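Household Help > Laundry and Fabric Care > Colour and Dye Problems

Dark throw keeps bleeding dye - is there any point in carrying on?

Posted by Kojo Gyamfi

I bought a dark green cotton throw from the Priltari shop in March and it has let out dye every time it has been near water. The label says wash at 30 with similar colours. I did the first wash with some navy towels and nothing happened that I could see, but the second time a grey pillowcase had got in by mistake and it came out a sort of pond colour. I have since washed the throw on its own four times and the water in the drawer end is still green.

I tried a colour catcher sheet (two of them, in fact) and they both came out dark. I also tried half a cup of white vinegar in the rinse because my aunt swears by it. It made no difference apart from the smell.

The throw cost more than I would normally spend and I don't want to bin it. It goes over the back of a cream sofa, so I need to know it won't mark that. Is there a way of fixing the dye at home, or do I keep washing until it stops? And is the pillowcase lost?

Tags: dye bleed, cotton, throws and blankets, hand washing, stain rescue

Rosalie Gruber

I worked in the back room of a dry cleaner's for a long time and we saw this every week, mostly with cheap dark cottons but sometimes with dear ones.

Vinegar doesn't set dye in cotton that has already been dyed. It has a use with wool and silk, where the dyes are a different type, and I think that is where the advice comes from. Salt is the same story. Salt helps dye go into cotton while it is in the dye bath, but it won't hold it there afterwards. You haven't done any harm with either.

What you most likely have is loose dye that was never rinsed out properly at the factory. It sits on the fibre without being bonded to it. The cure is hot water and plenty of it, which goes against the label, so read the next bit before you do anything.

Check that it really is all cotton. If there is any wool in it, don't go above 30. If it's all cotton and you can live with a little shrinkage, fill the bath or a big bucket with hot tap water, add a small amount of ordinary liquid detergent, and push the throw under so that every part of it is covered. It needs room. A throw that's bunched up will put dye back on itself in patches. Leave it for half an hour, move it about, drain, and do it again. Keep going until the water is only faintly tinted. I have known it take three goes and I have known it take nine. Don't leave it sitting in the coloured water overnight, as people often suggest, because the dye can settle back unevenly.

There are also dye fixatives for cotton. These do work on some dyes, but they can shift the shade a little, so try a corner first. Follow the packet on quantities. Weigh the throw dry - most people guess and get it badly wrong. Mine was 669 grams and I had put it down as nearly twice that.

For the sofa, do a rub test. Damp a bit of white cotton, wring it out well, and rub it firmly on the throw for a slow count of ten. Do the same with a dry piece. If the dry piece picks up colour then I wouldn't have it on cream upholstery at all, whatever the wash water looks like. If only the damp one does, it's fine until somebody sits there in a wet coat.

The pillowcase may well come back. Don't tumble dry it or iron it. Soak it in an oxygen bleach (the powder sort, and check it is safe for the fabric) in warm water for several hours, wash it by itself and look at it in daylight before deciding.

Emrys Bowen

Take it back. If the label says wash with similar colours and you did that and it's still running after six washes then it is faulty in my view. I took a bedspread back to a different shop with less wrong with it than yours and they gave me a credit note without any fuss. You will want the receipt.

If they won't have it, just always wash it alone. I have a red one that has run for years and it looks the same as the day I got it.

Waltraud Eichhorn

I agree with Rosalie about the hot water. Two small things to add. Rinse the drum out after each wash by running it empty, as some of what you see in the next load may be left over from the last one. And dry it flat or over two lines, spaced apart. Folded over one line, the wet dye travels down and collects at the bottom edge, and you get a dark tide mark there which is very hard to shift.

If the throw has a pale border or fringe, that will be the first place to show trouble. Get it out of the water quickly and don't let the dark part lie on it while wet.

Comments (3)

Kojo Gyamfi: Thank you all. It is all cotton. Five soaks in the bath on Thursday and the last lot of water was nearly clear. Dry rub test clean, damp one very slightly green. The pillowcase is better but still not what I'd call grey.

Emrys Bowen: Glad it worked. I'd still have taken it back.

Kojo Lamptey: I had the same running dye last year and the hot soaks sorted it, though I was nervous because of what Waltraud says about pale borders. I did the rub test on every corner before I let it near any of the light linen. The cloth I'm talking about is dark teal with a white and pale blue striped end, and I now put it down on our round table, over the white tablecloth with the grey-blue flowers. I'd still check the damp rub again after each wash for the first few.

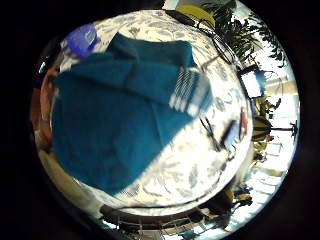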